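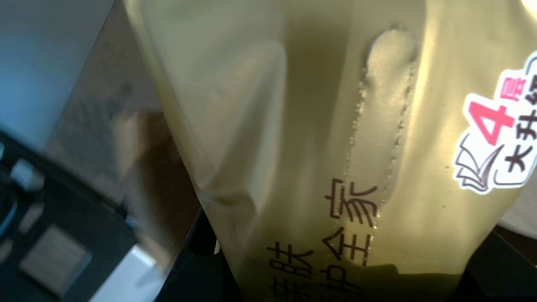
So where do you keep all the paper stuff when you live in a place with exactly one closet? In my case, on a shelf over the bathroom door, which I put up myself and which has stayed up, thank you very much.

I've been meaning to write this up since we moved to Girkberg, because every time I complain about storage on here somebody emails to ask what I ended up doing. The apartment is 600 square feet and whoever laid it out did not believe in cabinets. There's one under the kitchen sink (pipes), one over the fridge (can't reach it), and the closet, which has coats in it and the vacuum and a box of Christmas lights I'm scared to open.

For the first couple of months the spare household stuff just lived in bags along the hallway wall. Paper towels, trash bags, sponges, the big packs of tissues. You'd walk to the bathroom at night and kick something crinkly every single time. I got so used to it that I stopped hearing it!

Anyway, the shelf. I got the board from Puker, the lumber place out past the car wash, and they cut it for me while I waited. It's 16 inches deep, which the guy at the counter thought was too much for over a door, and he may have had a point, but a shallower one wouldn't hold a family pack of anything lying flat. Brackets from the same place, the ugly gray kind. I painted them white and they are now slightly less ugly.

If you're doing one of these, find your studs first. I know, I know. I did not find my studs first, and there are 2 holes above my bathroom door that I filled with toothpaste before I went back and bought real spackle. (The toothpaste did work okay. It smelled minty for a week.)

Once the shelf was up I had to decide what goes on it, and I went back and forth on that for way longer than I spent on the drilling. My first try was clear bins with lids. They looked so good for one afternoon! But the packages are all puffy and the bins are all square, so you lose a ton of room in the corners, and then you have to get on the step stool, take down the bin, take off the lid, get the thing, put the lid back on, and put the bin back up. I did that twice and then started leaving the lids off, and then I started leaving the bins in the hallway. Right back where we started.

Now there are no bins. Packages go straight on the shelf, soft ones squished in on the left and anything with a hard edge on the right so it works like a bookend. The plastic is slippery, so if you stack three high the top one will come down on your head. Two high is fine. I put a tension rod across the front after the second avalanche and it has caught everything so far.

A few things I've settled on since then:

- Open packs never go back up. They live in the basket by the toilet until they're done.
- Anything in a loud wrapper gets turned around so the plain side faces out. My better half thinks this is nuts, but it does look calmer from the hall.
- I write the month I bought it on the end with a marker. I found a pack of napkins from last November behind the sponges, so now I check.
- No food up there. I tried rice. The bathroom is steamy. Don't do rice.

I also shop differently now, which I wasn't expecting. I used to go to Ocampo, the big import grocery across the river, and come home with whatever had a sticker on it promising extra something. I still love that store and could spend an entire Saturday in the household aisle, but these days I look up at the shelf before I leave and if there isn't a gap, I don't buy it. Mostly. I did come home with a giant bag of cotton pads last week and they are currently on top of the fridge, where I can't reach them.

Next up is the kitchen. There's a sliver of wall next to the stove that would be perfect for one of those skinny rolling carts, and Herkovley has one that might fit if I take the baseboard off. I measured it this morning and then measured it again and got a different number, so I'm going to go have some coffee and try once more before I order anything.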